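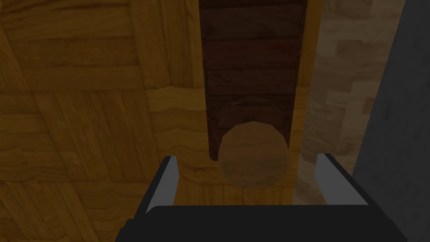
Moisture Movement in Wood and Tile Floors
Speaker notes, afternoon session, Bekville
29 May 2003
P. Barroso

Slide 1. Title

Wait for the door to close. Give name: Purificación Barroso, floor inspection, Seltberg office. Handout is the two-page one with the table on the back. The longer paper goes out by mail on request.

Scope: interior floors over concrete slabs and over wood subfloors. No decks, no heated slabs. Heated slabs are in the Dernemo talk and I will send people there.

Slide 2. What wood does with water

Water in wood sits in two places: in the cell cavities (free water) and in the cell walls (bound water). Free water leaves first. The wood does not shrink while that is happening. The point where the cavities are empty and the walls are still full is fiber saturation. Below that point, loss of bound water means shrinkage and gain means swelling.

A floor in service is always below fiber saturation unless there has been a flood. Every change in the air of the room therefore ends up as a change in board width, given time.

Define equilibrium moisture content here. Say it twice. It is the moisture content at which wood neither gains nor loses water at a given temperature and relative humidity. Relative humidity has the larger effect of the two.

Slide 3. Direction

Three directions, three amounts of movement. Along the grain: negligible for our purposes. Radial: moderate. Tangential: largest, commonly near twice the radial figure, depending on species.

Flat-sawn face: width of the board is mostly tangential. Quarter-sawn face: width is mostly radial. Same species, same mill, same room, different gaps in winter.

Pass around the two offcuts. Flat-sawn is the one marked with tape.

Slide 4. Layout and accumulated movement

In a strip floor every board lies the same way, so movement adds up across the room in one direction. Fasteners and friction hold back part of it. The rest shows up at the walls or between the boards.

In block parquet the grain direction alternates from block to block. Each block wants to move across its own grain and is held along the grain of its neighbor. Total movement is spread over both axes and is smaller on either one. The price is stress at the block edges. If the adhesive is weak, that is where it lets go first.

Consequence for the perimeter: block parquet needs an expansion gap on all four sides. Strip floors are often seen with a proper gap at the long walls and nothing at the ends. Installers who learned on strip carry that habit over to parquet, and I find it in the field every season.

If asked about borders: a border board running at right angles to the field has to be treated as a separate piece with its own movement. Do not glue it tight on both sides.

Slide 5. Tile beside wood

Ceramic tile does not take up moisture to any degree that matters here. Its movement is thermal, and small. Grout and setting bed shrink while curing and then are more or less done.

So where wood meets tile, one side moves with the seasons and the other does not. The joint has to take up the difference. Rigid grout in that joint will crack or will crush the edge of the board. Use a flexible sealant or a transition strip fixed to one side only. 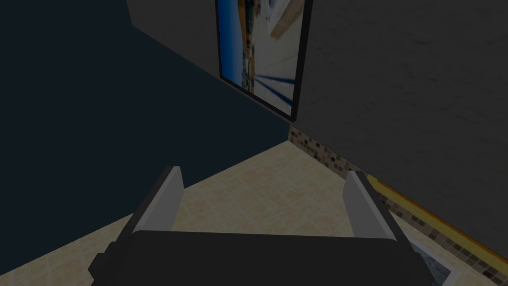
Slide 5: beige tile, square grid, light grout lines.

Leave this up while talking about joint width. On large square tile the eye follows the grid, and a transition that wanders off the grid line gets reported as a defect even when it is sound. Line the joint up with the grout if the room allows it.

Color of grout is a separate matter. Light grout can show moisture coming up through a slab earlier than dark grout does, as a change of shade or as a white deposit. It is a clue and should be followed up with a slab test. It does not replace one.

Slide 6. Slabs

Fresh concrete holds far more water than the cement needs. The surplus has to leave, and in a slab on grade with a vapor retarder under it the only way out is up.

A slab that is dry on top can be wet at mid-depth. When a floor is laid over it, the surface stops drying and the moisture evens out through the thickness. The top then gets wetter after the floor goes down. This is the most common cause of adhesive failure in my files.

Surface meters read the top layer only. They are good for finding the wet end of a room. They are not good for deciding whether to install.

Methods, in the order on the slide:
Sheet test. Plastic taped to the slab, checked later for darkening. Cheap. A wet result means something. A dry result means very little.
Calcium chloride dish. Weight gain under a sealed dome. Measures what comes off the surface during the test. Sensitive to room conditions.
Probe in a drilled hole. Relative humidity inside the slab at a set depth. Slow, and I prefer it. The hole must be sleeved and must be left to settle before reading.

Mention that the building must be at service conditions for all three. Heat on, windows in. A test in an open shell tells you about the weather.

Slide 7. The Villanueva survey

Background in one sentence: 26 units in one housing block, all with block parquet in the living rooms and tile in the kitchens and halls.

We took 388 moisture readings in the wood over two visits, one in the heating season and one after. Same pin meter, same operator, insulated pins, species correction applied.

Findings. Five units had lifted blocks. All five were on the ground floor. In each of the five, the wood readings rose toward the outside wall. Upper floors showed open joints in the heating season and none of them had lifted blocks.

Interpretation. Two separate mechanisms. Upstairs, seasonal drying, normal behavior, no repair advised. Ground floor, moisture from the slab edge, where the vapor retarder had been cut back from the foundation wall.

Do not get drawn into who cut it. The matter is closed between the parties and I was not asked.

Someone will ask why we did not do probe tests in every unit. Cost, and the residents were home. We drilled in the affected units only. State this plainly as a limit of the survey: we have no internal slab figures for the ground-floor units that looked fine.

Slide 8. Reading a gap

Gaps even across the whole floor: boards were installed too wet, or the room is drier than expected. Check the humidity record before anything else.

Wide gaps at intervals with tight boards between: finish or adhesive has bonded boards edge to edge and they are moving as a panel. Often follows a hard water-based finish without a suitable sealer.

Cupping, edges high: wetter below than above. Find the source. Never sand a cupped floor until it has dried out, or it will crown later when the bottom catches up.

Crowning, center high: either the top has been wetted or somebody sanded a cupped floor. Ask for the maintenance record. There usually is none.

Slide 9. Acclimation

The usual advice is a fixed number of days in the room. The number of days has no meaning by itself. What matters is the moisture content of the wood compared with what it will reach in service, and that has to be measured.

Boxes left sealed do not acclimate. Boxes opened and stacked flat against each other acclimate on the outside. Sticker the stack.

If the room is wetter than it will be later, acclimation makes things worse. I have seen good kiln-dried stock ruined by a week next to fresh plaster.

Slide 10. Record keeping

Minimum record for each room: date, air temperature, relative humidity, subfloor readings with positions, wood readings with positions, meter model, correction used. One sheet. The blank is on the back of the handout under the table.

Seltberg now has around 1,000 of these sheets. They have settled more disputes than the inspections have. Positions are the part people leave out, and without positions a second visit cannot be compared with the first.

Slide 11. Questions

Likely ones:

Engineered boards. Less movement in width, same slab rules. Thin wear layers can split over a poor core in very dry rooms.

Cork underlayment as a moisture barrier. No. It is a sound layer.

Humidifiers. They help. Set them by a separate hygrometer placed at floor level, away from the supply vent.

Filling winter gaps. Only if they stay open through the humid season. Filler in a seasonal gap gets squeezed out or dents the edges.

Stop on time. Collect the offcuts before people leave, the quarter-sawn one went missing last year.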